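Wrist cam vs. head cam for small-data pick and place – my numbers

murel_bench
Posted in: Imitation learning, October

Okay so I finally finished the comparison I kept promising in the Kimaro thread. Same arm, same task, same policy, and the only thing I changed was which camera feeds it. The task is "put the pear in the pink bowl," with the gray bowl on the table as a distractor. I teleoperated 106 demos and trained one policy on the head view alone and one on head plus wrist.

Head only got 48 percent. Head plus wrist got 70. I shuffled the start positions between trials using the same printed list for both policies, so neither one got an easier draw.

What surprised me was where the head-only policy fails. It goes for the right thing nearly every time, then closes a little short or a little long. Depth is the problem, I think. Picking the wrong bowl was rare for both.
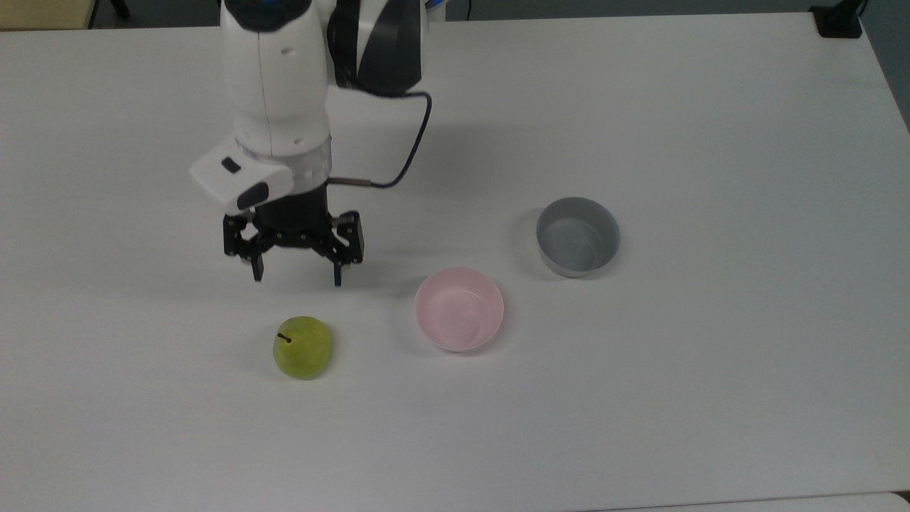
Head view, gripper open over the pear. Pink bowl is the target, gray one is the distractor.

Anyway, happy to share the position list if anybody wants to run it on their own setup. It's just a text file.

prallen
Nice, thanks for actually using matched starts! Half the comparisons on here don't bother and then we all argue for three pages.

One question though. How do you know it's depth? From up there the arm is going to cover part of the table on a lot of reaches. Could be the policy just loses the pear behind the gripper at the end.

murel_bench
Fair, I can't fully separate those two. I did go back through the failed grasps, and in most of them the pear was still visible from the head when the fingers closed. So hiding isn't the whole story, but I wouldn't bet my lunch on it.

Keith Hartley
I'm going to be the grump. You added a camera, so you also added a second image encoder and a bunch of parameters. Maybe the bigger network is what helped. Did you run one with two copies of the head view?

murel_bench
Ha, I knew somebody would ask. Yes – I fed the head image in twice so the network size matched. That one got 57 percent. So some of the gain is the extra capacity (more than I wanted, to be honest with you) and the rest I'm giving to the wrist view.

Keith Hartley
OK, that should be in the first post, it's the most interesting number you have. I still don't love one training seed per condition. A gap like 48 to 57 could easily be seed luck.

murel_bench
Agreed on the seeds. They take all night on my one GPU, so be patient with me.

jaltberg
Has anyone tried wrist only? We did on ours and it was great once the arm was near the object and hopeless before that. It would wander off over bare table like it had forgotten what it came for. Different arm and a different policy, so take it for what it's worth.

prallen
Same experience here. I'd also like to see it with the bowls swapped. If the pink one is always nearer the pear in the demos, "go to the close bowl" works just as well as "go to the pink bowl," and your wrong-bowl rate tells you nothing.

murel_bench
Ugh. Yeah. They do trade places in my list, but I never checked how evenly. Let me count before I say anything else about the distractor.

Keith Hartley
Post the list while you're at it and I'll run it on mine. I have bowls. I'll have to go buy a pear.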